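Open day at the Herkilau print works

I have been meaning to visit Herkilau since I started printing my own fabric at home, and this August the works finally opened its doors to the public again. I took the early bus from Rankin, a ride of 23 miles with a long stop at the fairgrounds, and walked up from the depot. The gate opened at 9 a.m. There was already a line, mostly people with sewing groups and a few design students carrying portfolios.

Admission was $5, paid in cash at a folding table inside the gate. That covered the tour, the archive and a cup of coffee. Parking was extra. The tour groups left every half hour and I got into the second one.

The works prints furnishing fabric and lining for bags. It was built as a flour mill and the ceilings on the ground floor are low, with thick posts in inconvenient places. Upstairs it opens out. The guide had worked in the color kitchen for many years and spent a good part of the tour there. Pigment paste is mixed by weight from recipe cards, and the cards are kept even after a pattern is dropped. A batch that comes out wrong is used up on backing cloth. Somebody asked if customers could tell two batches of the same red apart, and the answer was yes, if you hang them side by side in daylight, which is why a large curtain order is always printed in one run.

From there we went to the screen room. Each color in a pattern needs its own screen, and the screens are stored on edge in racks up to the ceiling. The oldest frames still in use are wood. The newer ones are metal and hold their tension longer. We were allowed to lift one, and it was a good deal heavier than mine at home.

The part I had come for was the talk on repeats. A repeat is the block of pattern that gets printed over and over down the cloth, and the trick is to keep the eye from catching on the join. One old way around the problem is to mirror the motif, so that the join becomes part of the design. The lilies are a good case. With large flowers, the mirroring makes new shapes between the petals that were never drawn by hand, and a bold outline keeps the flowers readable when the ground color is this strong.

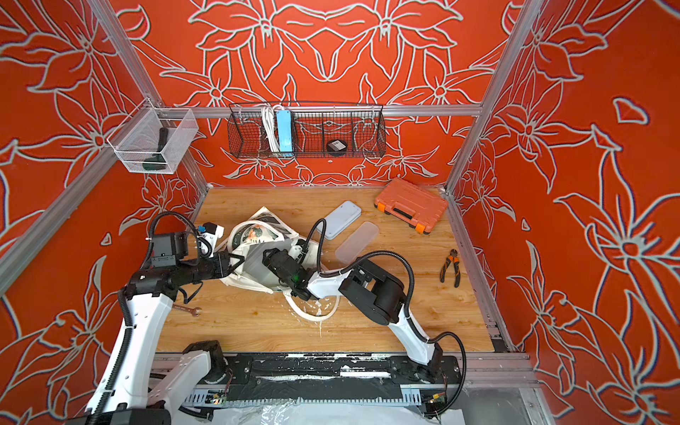 Mirrored lily and leaf pattern in orange-red, with white outlines.

I wrote down what I could. Mirrored patterns are easier to match at a seam, but they look stiff in small pieces, so they suit walls and long curtains better than cushions. Patterns with a drop, where each column is shifted down by half, look looser and waste more cloth when you cut them. The guide's advice to beginners was to start with a small leaf and a plain ground and to print at least a full yard before judging it. I have been judging mine from a sample the size of a napkin.

The archive is in the old office. Pattern books are laid out under glass and a few later ones can be handled with clean hands. The one I liked best was number 672, a narrow fern stripe in two greens that was made for the lining of suitcases. It sold badly and was printed for a single season. No photographs are allowed in that room, so I made a pencil sketch of it.

The shop was crowded by the time we came out. Remnants were sold by weight from open bins, and the good ones went early. Most of the bag designs this year seem to be tropical flowers and leaves. I am not usually fond of them, but the peach and coral flowers against dark green monstera leaves work well on cream canvas. The cream is left showing to one side, with only thin fern fronds across it, and that keeps the design from getting heavy.

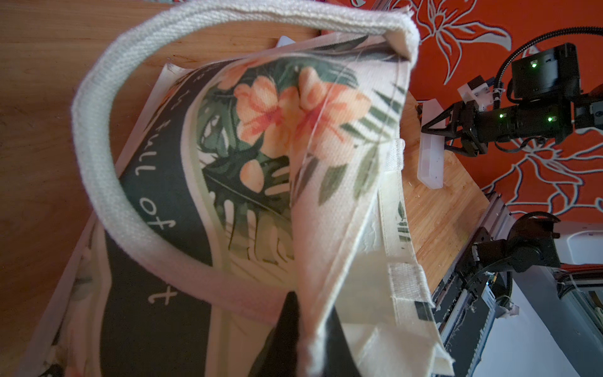
Demonstrations in the yard building

After lunch there were two demonstrations. The first was block printing, run by a small outfit called Cludix that teaches weekend classes. They cut their blocks from pear wood and press the color on with a felt pad. Visitors could print a square of cotton and take it home. Mine came out uneven on the left side, where I had not leaned on the block enough.

The second was on fixing color with heat, using a press made by Pevex. It was harder to follow from the back. The main point was that time matters as much as temperature, and that a home iron does the job if you work slowly and keep the cloth covered. There was a handout, but it ran out before it got to my row. 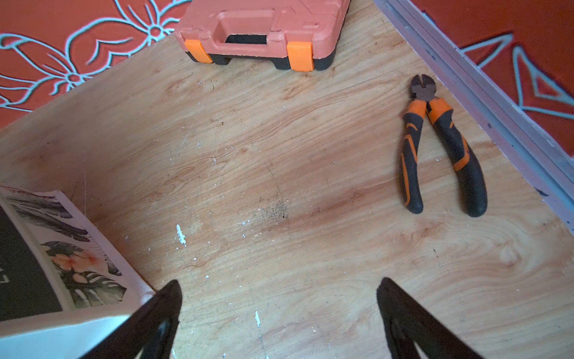 My printing table at home is due for replacement, so I spent the last hour asking people what they print on. The answers did not agree. The block printers want a firm top with a blanket under the cloth. The screen room pads its tables and covers them with something that wipes clean. A bare wooden board will do for small work, I was told, as long as it is flat and you look after the surface. One with pale scuffed patches, a gray smudge and white flecks of what looks like dried paint or plaster would have to be scraped and sanded before I laid cream cotton on it. Even a small raised fleck can leave a gap in the print. I have decided on a solid top, 70 inches long, with an old wool blanket stretched over it and a cotton cover that can come off for washing.

If you plan to go next time, bring cash and get there for the first tour. The stairs to the screen room are steep and there is no elevator, though the color kitchen, shop and archive are all on the ground floor. The coffee was fine. The last bus back to Rankin leaves at 5:10 p.m. from the lower stop, by the bridge, and it does not wait.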